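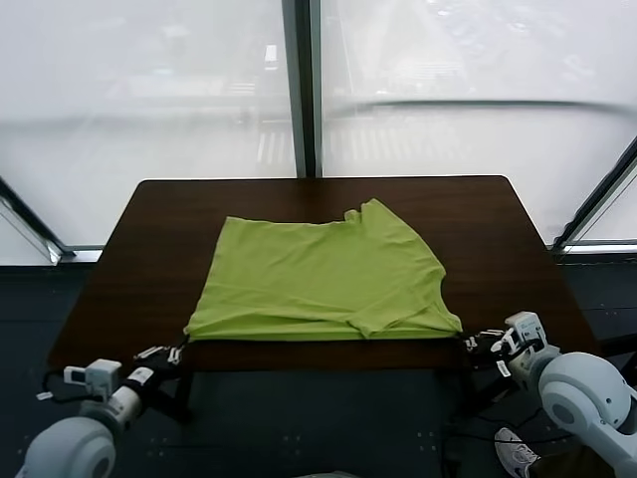
Page 1 of 3

Kovlow Garment Folding Set: README and Recording Rules
Release date: September 18, 2021

Contents
Kovlow is a collection of T-shirt folding episodes recorded with a two-arm robot and black multi-fingered hands. Each episode has one garment on one table. The set holds 900 episodes, recorded in August at the Lorkedstead site. The rules below were written before recording started and changed twice along the way. The wording here is the final one. If you add episodes, follow it.

Files
Every episode folder contains the head view video, joint positions for both arms, finger positions for both hands, and a short text file called notes. The notes file gives the garment code, the operator code, the end state, and anything odd. Do not rename the folders. The Quintela loader reads the episode number from the folder name and will skip anything it can't parse.

Table and garment
One garment at a time. Clear everything else off the tabletop before the arms are switched on. Phones, tape and spare shirts go on the shelf by the door.
Place the garment by hand, then step back behind the floor line before calling ready.
Do not smooth the garment between attempts inside the same episode. If it needs smoothing, end the episode and start a new one.
Shirts with a print are allowed. Write down whether the print faces up or down at the start. A print that shows only partly in the finished fold is fine and needs no note.
Retire a shirt after 90 episodes. The cotton goes limp and the later folds stop looking like the early ones.

Hands and arms
Check the fingertips before the first episode of a session and again after any contact with the table edge. Tips that snag on cloth must be swapped.
Approach the hem from the near side of the table when you can. Both hands should be close to the cloth before either one closes. Lifting with one hand while the other is still traveling twists the shirt and makes the episode hard to label.
Labels and tags on the wrists stay on. They carry the unit numbers, and the maintenance log depends on them. 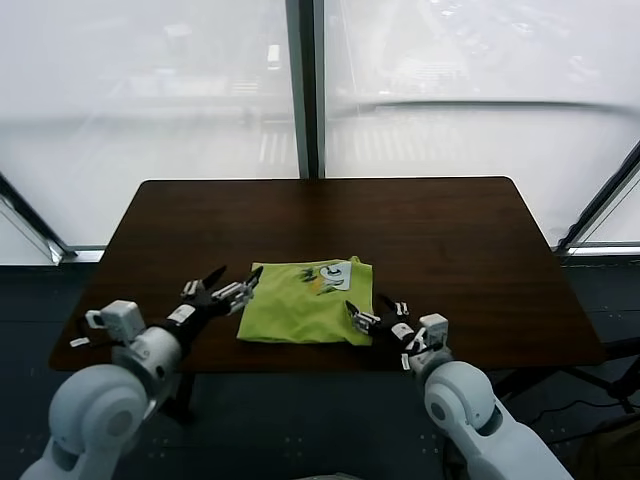 Speed is capped by the controller and operators may not raise the cap. Slower is always allowed. Pauses are allowed too, up to the session timeout, but do not cut them out of the video afterward — the joint files will no longer line up.

People near the robot
One person besides the operator may be in the recording area, and that person holds the stop button.
Closed shoes only.
Keep hands off the table while the arms have power, even when they look idle.
Cables on the floor run to the side, clear of where the second person stands. Look at them again after moving the table.

Light
Daylight from behind the table is accepted. We did not correct for it, so brightness varies across the set and pale cloth can wash out. Do not change the camera exposure during an episode.

End states
folded: the garment is a single bundle, roughly rectangular, with no sleeve hanging loose. Wrinkles are acceptable. So is a corner that droops.
partial: at least one fold was made and held.
failed: no fold held, or the garment left the table.
stopped: someone pressed stop. Always use this one when it applies, even if the fold looked good.

Labeling was done by two people working apart. They disagreed on 47 episodes, nearly all of them between folded and partial. Those are marked "split" in the index and we suggest leaving them out of any scoring.

Known problems
Finger positions for the left hand drift in the first week. The Rundari calibration script fixes most of it, but run it once only — a second pass shifts the values again.
Some notes files are missing the garment code. The index has the right one.

Use
Research and teaching use is open. Please keep this README with any copy, including partial copies.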